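드랜드데일 생활문화관, 공용 조리실 탁자와 조리기구 정비 마치고 3월부터 운영 재개

드랜드데일 생활문화관은 겨울철 정비를 위하여 이용을 중단하였던 1층 공용 조리실의 운영을 3월부터 재개한다고 밝혔다. 재개 이후에는 전기냄비를 중심으로 한 탁상 조리 과정이 새로 편성되며, 기존의 대관 신청도 종전과 같은 방식으로 접수한다.

이번 정비는 조리실 내 작업 탁자의 교체와 전기 설비의 보강에 중점을 두었다. 생활문화관은 사용 연한이 지난 탁자를 철거하고 흰색 상판의 탁자를 들여놓았으며, 벽면에만 설치되어 있던 콘센트를 탁자 가까이로 옮겨 전선이 통로를 가로지르지 않도록 하였다. 탁자 배치도 일부 조정되어 출입문에서 개수대까지의 동선이 이전보다 넓어졌다. 설계와 시공은 크룩섕크 실내설비가 맡았고, 탁상용 조리기구의 납품과 점검은 바카르 상사가 담당하였다.

생활문화관 측은 가스 화구를 사용하는 기존 조리대만으로는 늘어난 수업 수요를 감당하기 어려웠다고 설명하였다. 지난해 조리실 이용 신청은 모두 168건이었으며, 이 가운데 상당수가 저녁 시간대에 집중되어 대기자가 발생하였다. 탁상용 전기냄비를 활용하면 조리대를 배정받지 못한 모임도 탁자에서 국물 요리와 찜 요리를 할 수 있어, 같은 시간에 2개 모임이 조리실을 함께 사용할 수 있게 된다.

신설되는 탁상 조리 과정은 총 7회로 구성된다. 전반부에서는 전기냄비의 올바른 사용법과 육수 내기, 제철 채소 손질을 다루고, 후반부에서는 전골과 죽, 찜 등 한 가지 냄비로 완성할 수 있는 식단을 실습한다. 마지막 회차는 참가자가 직접 차림표를 정하여 조리한 뒤 함께 식사하는 시간으로 진행된다. 수업은 오후 7시에 시작하며, 재료는 생활문화관이 일괄 준비한다. 앞치마와 음식물을 담아 갈 용기는 참가자가 개별적으로 지참하여야 한다.

조리실 이용 수칙도 일부 개정되었다. 전기냄비는 반드시 탁자 위의 평평한 자리에 놓고 사용하여야 하며, 사용 중에는 자리를 비울 수 없다. 하나의 콘센트에 여러 대의 기구를 연결하는 행위는 금지된다. 사용을 마친 기구는 전원을 분리하고 충분히 식힌 다음 세척하되, 전원부가 물에 잠기지 않도록 주의하여야 한다. 탁자 상판은 부드러운 행주로 닦고, 거친 수세미나 연마제가 든 세제는 사용하지 않는다. 칼과 도마를 사용하는 작업은 종전과 같이 개수대 옆 조리대에서만 할 수 있다.

대관 시간은 오전과 오후, 저녁으로 나뉘며, 한 모임이 한 달에 신청할 수 있는 횟수는 2회로 제한된다. 정해진 시간에는 준비와 뒷정리 시간이 포함되므로, 이용자는 종료 전까지 탁자와 바닥의 청소를 마치고 기구를 수납장에 반납하여야 한다. 기구에 손상이나 이상이 있을 경우 임의로 수리하지 말고 안내 창구에 즉시 알려야 한다. 개인이 소유한 전열 기구를 반입하고자 하는 때에는 사전에 정격 용량을 기재한 신청서를 제출하고 승인을 받아야 한다.

수강 신청은 생활문화관 1층 안내 창구와 누리집에서 선착순으로 접수하며, 드랜드데일 및 인근 알라흐 지역 주민이면 누구나 참여할 수 있다. 정원이 미달하는 경우에는 타 지역 주민에게도 추가로 신청 기회를 부여한다. 수강료와 재료비는 신청할 때 함께 납부하며, 개강 이후 불참한 회차의 재료비는 환불되지 않는다. 알레르기 등의 사유로 특정 식재료를 피하여야 하는 신청자는 접수 시 해당 내용을 기재하여야 한다.

생활문화관은 상반기 과정의 운영 결과와 참가자 의견을 검토하여 하반기에 주말 오전반을 추가로 개설하는 방안을 결정할 예정이다. 조리실과 인접한 다목적실의 탁자 교체 여부도 같은 시기에 함께 논의된다. 다목적실은 현재 별도의 변경 없이 정상 운영 중이며, 기존 대관 일정은 그대로 유지된다.
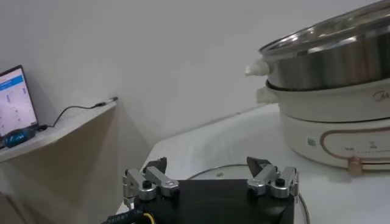 흰색 탁자에 놓인 전기냄비. 사진 제공=드랜드데일 생활문화관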